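Robot club prepares for the spring meeting

17th March
By Aaliyah Paquette

Since January our club has been working on the task for the Losov school meeting, where each team must send its robot from the start place to the collecting box and back again. We have 6 members this year. Two of them are new and had never written a program before, and I am very content with how quickly they learn. The control program is called Joment, after a long discussion in which I did not take part.

The most difficult part until now was the turning. The robot did it well when it was slow, but at full speed it stopped too late, and Gedenex (this is our robot) had to be started again many times. The students wrote 23 versions of the turning program, and they kept all of them, with notes. I asked them to do so, and I think now they understand why.

In the next weeks we will practise the approach to the line, first slowly and then at the speed of the competition. The rule is simple to read: the gripper must point to the yellow tape, with its two fingers nearly closed, before the robot may turn to the white wooden box with the green inside. A team which does this without any correction can receive 100 points. Parents who wish to watch a practice are welcome, please write to me before.

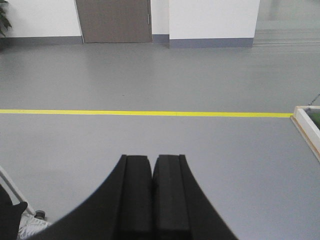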